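Beverage Service Practicum
Unit 6: Counter Layout, Pouring and Bottle Handling
Handout for section B. Instructor: Inna Moroz. Lab supervision: Tassanee Chaimongkol.

6.1 Scope

This unit covers the service of bottled and canned drinks at a small counter: arrangement of stock, selection of the drinking vessel, the pour, and the return of the container to its place. Hot drinks are covered in Unit 7. Read the section on surfaces in Unit 4 before the lab session in April.

The lab counter is a white table against a white wall. Liquids of different color are easy to tell apart on it and spills show at once. Students who have worked only on dark counters tend to underestimate how much they drip.

6.2 Counter zones

The counter is divided into two zones.

Back row. Closed stock and spare vessels. Containers stand upright, with space between them for a hand.

Front area. Kept clear except for the vessel being filled and the container in use. Nothing is stored here between orders. 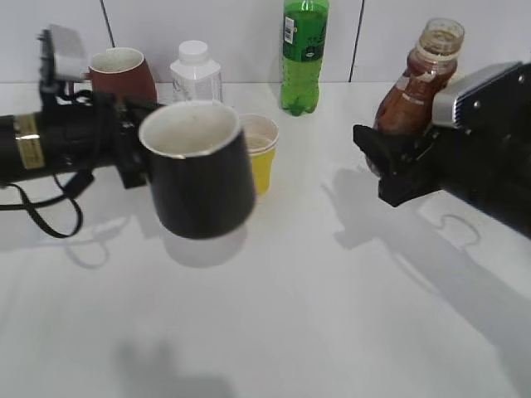 Fig. 6-1. Black cup and brown bottle over the front area, with cups and bottles along the back.

The vessel and the container approach from opposite sides. A right-handed server holds the container on the right. The cup may be lifted and tilted slightly for the first part of the pour, then brought level. A light interior helps with judging the fill line, and it also shows stains, so inspect the inside wall before use. A cup with visible staining goes to the wash tray.

6.3 Identifying the container

Read the label before opening. Shape and liquid color are not sufficient. Bottled coffee, cola and brown sauces can look alike from the side, especially when the server stands close and sees only part of the body. Flavored coffee adds a second source of error, as the flavor may be given in one line of text while the rest of the label is the same across the range.

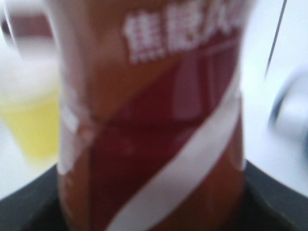 For imported stock, learn the characters for the common flavors on the reference card. The card lists caramel, vanilla, hazelnut, unsweetened and low sugar. A server who cannot read a label asks before opening it. An opened bottle cannot be returned to closed stock, and the loss is entered on the Gokard sheet under "opened in error."

Check next for the date code, and then for an intact cap ring.

6.4 Order of the back row

Cans and bottles share the row. The order used in this course is coffee, water, cola, with vessels placed where the server can reach them without crossing an arm over open drinks. Other orders are acceptable at a workplace if they are fixed and every shift uses the same one.

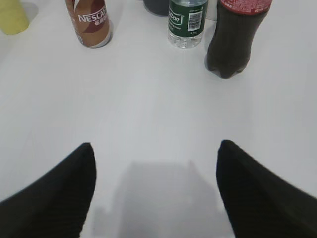
Fig. 6-2. Coffee can, water bottle and cola bottle at the back of the table.

Turn labels toward the server. Tall containers should not stand directly in front of short ones. If stock must be doubled up, the second item stands behind one of the same kind.

6.5 Procedure for the pour

1. Place or hold the vessel in the front area. Confirm that it is clean.

2. Take the container from the back row by the body. Do not lift by the cap.

3. Read the label a second time.

4. Open. Place the cap on the tray with the inside facing up.

5. Bring the container toward horizontal gradually. A full bottle needs very little angle; a nearly empty one must lie almost flat. Support a large bottle from below as the angle increases, and keep the fingers clear of the neck.

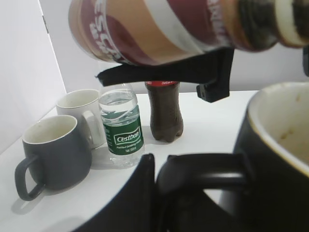 6. Fill to 80 percent of the vessel's volume. For carbonated drinks, stop earlier, let the foam settle, and top up.

7. Return the container to upright, turning it slightly to catch the last drop.

8. Wipe the neck and replace the cap. Residue left on the neck dries to a ring and makes the next pour run down the outside.

9. Put the container back in its own place in the row.

6.6 Mugs and handles

Ceramic mugs are set down with the handle toward the person who will pick them up. In the back row, handles must not hook behind a neighboring bottle, or lifting one will move the other. Check rims by eye and then with a fingertip. A chipped mug is withdrawn. A worn rim without a chip may stay in use in the lab.

6.7 Assignment

Complete 3 pours, each with a different drink, and record the fill level for each on the Prokard form. Hand the form to Tassanee Chaimongkol before leaving the lab. The reading for Unit 7 is Nolte, page 66 to the end of the chapter.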